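Search tips and articles
Search

Keeping Your Vitamins and Herbal Supplements Fresh at Home
By the Jillholm kitchen desk
3/12/24
4 min read

If your house is anything like mine, the supplements live wherever they happened to land when the groceries came in. There's a bottle by the coffee maker, another in a purse, and a whole little crowd of them in the bathroom cabinet (the worst spot of the lot, I'm sorry to say). I went through mine last July and found 29 bottles, a few of which I couldn't remember buying at all!

So let's start with the place. You want somewhere cool, dark and dry, away from the stove, the dishwasher and the shower. A bedroom closet shelf is lovely. The fridge sounds like a good idea, but every trip in and out puts a bit of damp on the inside of the bottle, so I only use it for the things whose label asks for it – fish oil after opening, and some probiotics.

Leave everything in its own bottle if you can. The dark glass or thick plastic keeps light off the contents, and you keep the dose and the date with it. The little packet that keeps things dry stays in. The cotton wad comes out, and so does anything that has clumped, spotted or begun to smell like old crayons.

Powders and loose herbal teas are fussier, and I treat them like any other dry food in a foil bag. Press the air out, fold the top over twice, clip it, and stand it in a lidded tin.

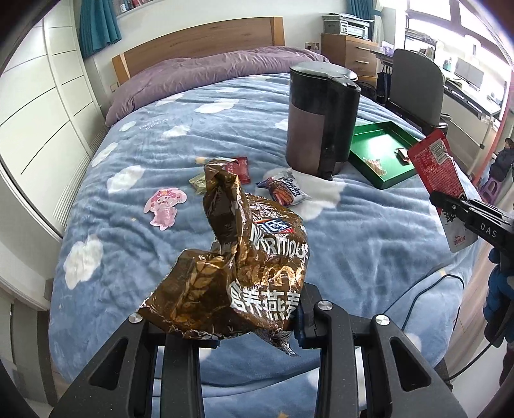 Foil packaging with a silvery lining.

A weekly pill box is fine for a week, and I'd go no further ahead than that. My mother used to fill a month at a time and the fish oil capsules would all be stuck together by the end, poor things. Wash the box in warm soapy water now and then, and let it dry overnight with the lids up before you fill it again.

Gummies need their own paragraph. They melt together in a warm car, they sweat in a steamy room, and to a small child they are candy, plain and simple.

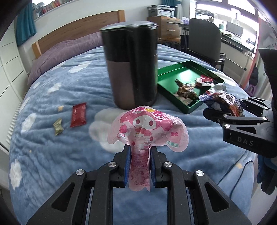 Put them up high, behind a door that latches, and please don't call them treats when you hand them out. Child-resistant caps slow little fingers down, but they don't stop them, so I'd still want the latch. Keep the poison control number on the fridge too.

Last of all, write the date you opened each bottle on the lid with a marker. I do it before I've even put the shopping bags away, and twice a year I sit down with a cup of tea and read the lids.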